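Kukwood flat-pack sideboard, the three-door one: a long review after 6 months

Posted 16 December 2019

I promised a few of you in the comments that I'd write up the sideboard properly once we'd lived with it for a while, and then of course winter came and went and I never sat down to it. So put the kettle on, because I have a lot to say about a piece of furniture that mostly holds placemats.

Some pictures first, and then I'll start with the delivery.

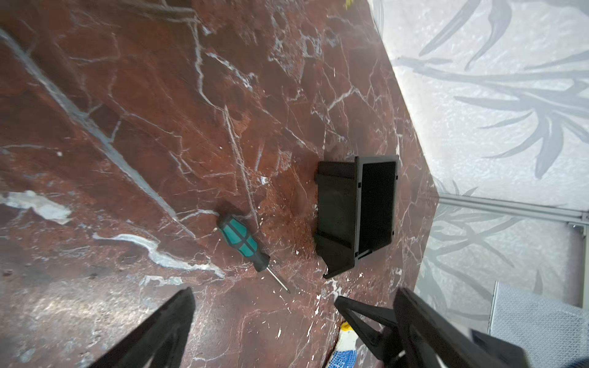
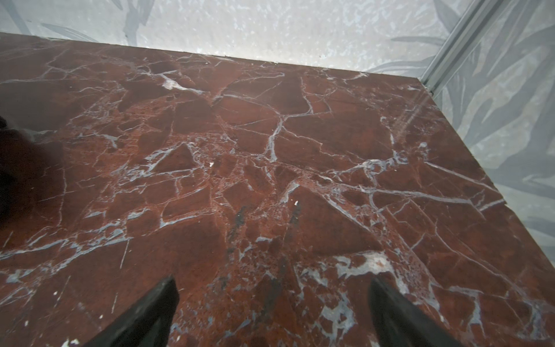
Red marble, pale veins.

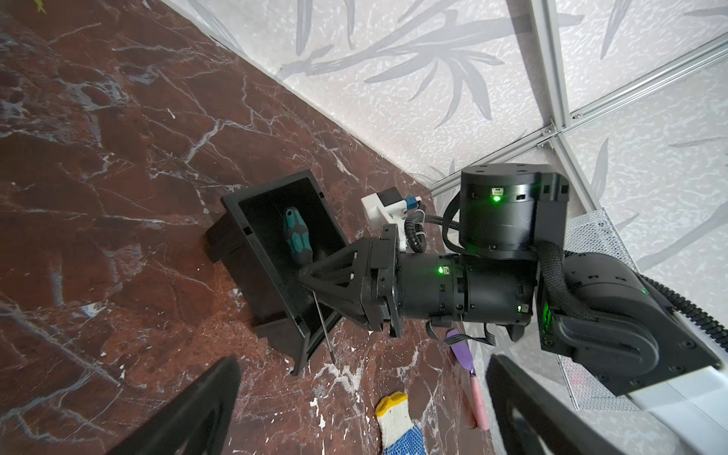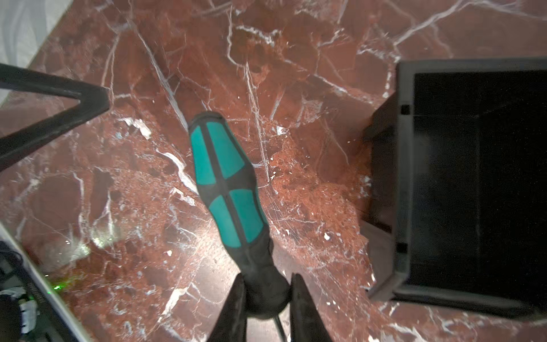 We ordered in May, from the Kukwood website, after months of dithering between this one and a very similar sideboard from Moner. The Moner had nicer legs, I'll give it that, but it was deeper from front to back and our dining room is really more of a wide hallway with ambitions. If you have to turn sideways to get past your own furniture you will resent it by the end of the first week. I taped both footprints out on the floor with painter's tape and walked past them with a laundry basket on my hip, which I recommend to anybody buying anything bigger than a stool.

It came in 2 cartons, both heavy, and the driver was lovely about bringing them up the front steps. One corner of the larger carton was crushed but there's a good thick layer of cardboard and foam inside and nothing had been hurt. The packaging did fill our recycling bin and then the neighbour's (thank you, if you're reading).

Now, assembly. The booklet says two people, and I'd agree with the booklet. I did the carcass on my own one evening, feeling very capable, and then could not for the life of me get the back panel to slide into its groove while also holding the top square. It went in the next morning in under a minute with a second pair of hands. The drawings are clear for the first half and then get rather cramped, and there's one page where the left side and the right side look identical until you notice a tiny row of holes. I didn't notice the tiny row of holes. If you build yours, put the two side panels next to each other on the rug before you touch a single cam lock, and find the holes.

The screws are decent. I've built enough bookcases over the years to have opinions about screws, and these have a proper deep cross in the head that doesn't chew out when you lean on it. I'd still do everything by hand, though. I know people love a drill, and my last bookcase (a Fakik, the tall narrow one) was built with a drill and has a split along the bottom rail to show for it. Chipboard, veneer, whatever's under the pretty bit, it all strips so easily once you get a motor involved. Go by hand, go slowly, stop when it feels snug and go round again at the end.

The hinges took me the longest. There are 6 of them and each has three little adjustments, for in and out, up and down, and side to side, and the booklet gives this one small drawing and no words at all. My middle door sat proud of the others for weeks. What finally sorted it was loosening everything on that door, shutting it, and tightening the top hinge only, then opening it and doing the bottom. The doors line up beautifully now, and they close with a soft sort of sigh that I still enjoy.

So, what's it like to live with? Mostly a pleasure. The colour is warmer than on the website, more of a honey than the pale oak they show, and in the afternoon it glows a bit. We have it against the long wall with a lamp at one end and the fruit bowl at the other. Inside there are adjustable shelves behind the outer doors and a big open space behind the middle one, tall enough for the stockpot and the good serving dishes standing on their edges. I can get the whole Christmas dinner set in there, which used to live in three separate cupboards and a box in the garage.

The top is where I'd mark it down. It's tougher than I feared, but it does not like water. I left a vase on it over a long weekend and came home to a faint grey ring that hasn't shifted. I've tried a bit of the Ruawai furniture wax, the tin with the beeswax in it, and it's softened the ring to the point where guests don't see it, but I know it's there. Use a tray or a runner. If we have people for dinner and I'm serving from it, I put down folded tea towels under the hot dishes and everything has been fine.

The other niggle is the feet. They're the screw-in kind, with 4 at the corners and a fifth in the middle that looks like an afterthought. Don't skip the middle one! I did, thinking it was a spare, and the bottom had begun to bow ever so slightly by July under the weight of the dinner plates. It has come back since I fitted it, more or less.

I did write to Kukwood about a missing shelf peg and they replied within 3 days and posted me a whole little bag of them, no argument, so full credit there.

Would I buy it again? Yes, and I've been eyeing the matching bookcase for the front room, although I've been told we have no wall left to put it on. It's good value for what it is, it has swallowed an alarming amount of crockery, and it looks dearer than it was. Just measure your hallway, find those holes, and keep the flowers somewhere else.

I'm planning to do the dining chairs next, once I've worked out whether the wobble is the chair or our floor.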